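Community News | Libraries & Learning
5 min read

Harbridge's old seed warehouse opens its doors as a library of things

July 6, 2026

The line went down the loading ramp, past the bike racks and halfway to the bakery, and it stayed that way most of the morning. Harbridge has a library of things, and from the look of the crowd on opening day, people have been waiting for it!

The Harbridge Lending House takes up the ground floor of the former Mansour seed warehouse on Canal Street. Members can borrow tents, tile cutters, sewing machines, cake pans, telescopes, a cider press, folding tables and a great many other items that most households need one weekend a year. The catalog stood at 609 items when the doors opened, and donations were still coming up the ramp in wheelbarrows.

Consuelo Aranda runs the place. She spent 16 years at the city's main library before taking this on, and she talks about pressure canners the way other librarians talk about first editions.

"We had a woman in tears over a jam kettle," Aranda said. "Her grandmother had one the same size, and it got sold with the house. She's making apricot this week and she's bringing me a jar, so I've got nothing to complain about."

How it works

Membership is free for anyone with a Harbridge library card. Most things go out for a week, and you can renew once if no one else is waiting. Larger items, the cider press and the big carpet cleaner among them, go out for 2 days at a time and have to be reserved. There are no late fees, but you can't take anything else home until the overdue item is back on the shelf.

Every item has a paper tag with its own number, plus a card in a drawer where borrowers can leave notes for the next person. The drawer is already worth a visit on its own. Someone has written on the card for the ice cream maker, "Freeze the bowl overnight. OVERNIGHT. I mean it." The card for the four-person tent reads, "Four very good friends."

Eamon Madigan was first through the door and went straight for the floor sander. He has been putting off his hallway since he bought his house on Wadik Avenue, and he had the measurements on the back of his hand in ballpoint.

"Renting one costs more than the varnish does," he said. "So you tell yourself next spring, and then you tell yourself that again. I've got no excuse now. My wife took a picture of me carrying it out."

The warehouse

Anyone who knew the building before will want to come just to look around. The seed company moved out long ago, and for years the ground floor held nothing but pallets and pigeons. The city agreed to the lease in March, and the work since then has moved fast. The old sorting bins along the north wall have been scrubbed out and now hold hand tools, sorted by job. The bins still carry their stenciled names, so the chisels are under BEETS and the paintbrushes are under RADISH, LONG.

The floor is the original brick, patched here and there. The big scale by the ramp still works, and kids were lining up to be weighed on it next to their parents, which got a lot of laughs. Upstairs is closed for now. Aranda would love to see it turned into classrooms, but the staircase needs replacing and there's no money set aside for that yet.

Heat could be the other question. The building has tall windows on the canal side and stays pleasantly cool in July, but the regulars from the Saturday market who remember buying onion sets there in the cold months say to bring a coat after Thanksgiving.

Repair evenings

The part that has people talking most is the repair bench at the back. Kwabena Quaye, a retired appliance technician, will be there two evenings a week to help people fix what they bring in. On opening day he got through a toaster, three lamps, a music box and a vacuum cleaner with a sock in it.

Quaye won't take your lamp away and hand it back fixed. You sit down, you hold the screwdriver, and he talks you through it. He's patient, he's funny, and he has a magnifying glass on a headband that every child in the room wanted to try on.

"People think it's magic in there," he said, tapping the toaster. "It's a spring and a wire. Once you've seen it you're not scared of the next one."

Georges Bitar, who cuts keys and mends shoes across the street, is going to teach a leather class on the first repair evening of each month. He sounded delighted about it. Asked if he worried about losing customers, he waved the question off and went back to explaining waxed thread to a boy who had brought in a baseball glove.

Workshops start this month

The first round of workshops is up on the board by the entrance. Basic sewing machine care is full already. There is still room in bicycle brakes, knife sharpening, canning for beginners and a family session on making things, which is open to kids from age eight with an adult. All of them are free, and supplies are included except for canning, where you bring your own fruit.

Cathal McGrath is teaching the knife class and asks that people wrap their blades in a dish towel and carry them in a bag. He'll have whetstones to lend, and he promises that everyone will go home able to slice a ripe tomato.

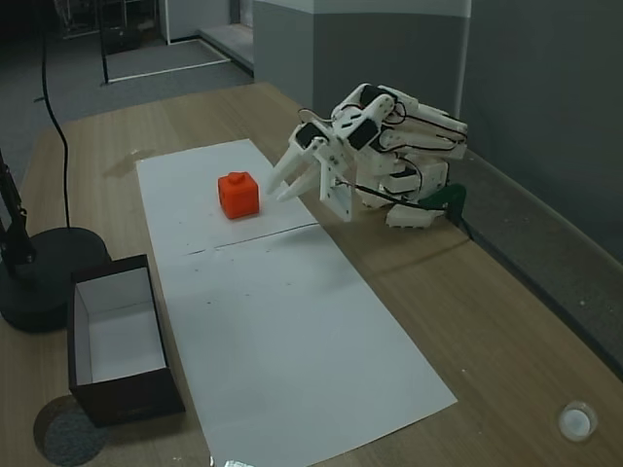
A 3D-printed hand and a small orange-red cube on the tabletop.

What they still need

Aranda keeps a wish list at the desk, and it's a fun read. Right now the top of it says: a second pressure canner, snowshoes in any size, a slide projector, a wallpaper steamer, extension ladders and a good pair of binoculars. Camping stoves are welcome if they're clean. She can't take car seats, bike helmets or mattresses, and she has been offered seven bread machines, so please hold on to yours for the time being.

Money is covered through next summer. The Kinov Family Fund paid for shelving and the first year's rent, and the city pays for two part-time staff. The goal was 200 members by the end of the year. They passed that before lunch on the first day, and Aranda had to send out for more card stock.

If you'd like to go, the Lending House is open afternoons and early evenings, with longer hours on weekends. Parking on Canal Street is tight, so use the lot behind the post office and come through the alley, where there's a ramp with a handrail. Bring your library card and something with your address on it. And if you're after the cider press, get your name down soon. The waiting list already runs into October.

Contact the newsroom | © 2026 Harbridge Community News | Back to top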